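Granidel Sunflower Duvet Cover Set Review

Rating: 3 out of 5

I bought the Granidel duvet cover in July to replace a plain white one in our guest room. The old cover showed everything, and I wanted a print that would hide a few marks without making the room dark. This one is cream-white with large beige and pale-green flowers. I paid $96 for the queen size, which comes with two pillowcases. I have now had it on the bed long enough to wash it 8 times.

The cover feels smooth and medium in weight. It is less crisp than the Weltia percale we have on our own bed, and it does not get as warm as flannel. Guests have slept under it in summer with the windows open and with the heat on in the fall, and it worked fine both times.

Print and color

The product page makes the flowers look yellow. They are beige, and in evening light they look closer to tan. I prefer it that way, but anyone trying to match yellow curtains should know. The flowers are big, so you only get a handful of full ones across the top of the bed. There is also some script lettering printed between them, very faint. I did not notice it in the listing and I could do without it. From the doorway it disappears.

The colors go well with light wood. Our headboard is light and the cream does not fight with it.
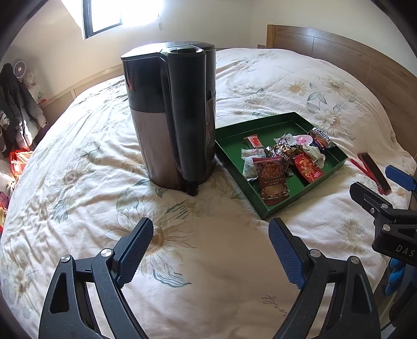
The Granidel cover on our guest bed, with the kettle and green snack tray set out.

Fit and closure

Our insert is a Moussa queen, and it fits with a little room to spare in the length. There are ties in all four corners. Two of them were sewn on well. The other two had loose stitching out of the package, and one came off at the third wash. I sewed it back on in a few minutes, but at this price I should not have to.

The zipper runs along the bottom edge. It is 16 inches shorter than the full width of the cover, so stuffing the insert in takes more work than it should. The zipper itself runs smoothly and has not snagged – my last cover had buttons, and I don't miss them.

Washing

I wash it cold and dry it on low. It shrank slightly the first time and has held its size after that. The print has not faded that I can see. It does wrinkle if it sits in the dryer, and the wrinkles show most in the plain areas between the flowers. A small coffee stain came out with regular detergent. A grease spot took two tries.

Compared with the Prolora

I also looked at the Prolora floral set, which costs less and has a full-width zipper. The fabric felt thinner to me in the store and the print only came in blue, so I passed. If the color doesn't matter to you, it may be the better buy.

Pros: soft, washes well, calm colors, smooth zipper
Cons: weak corner ties, short zipper opening, colors differ from the listing

I would buy it again on sale, but I would check the ties before the first wash.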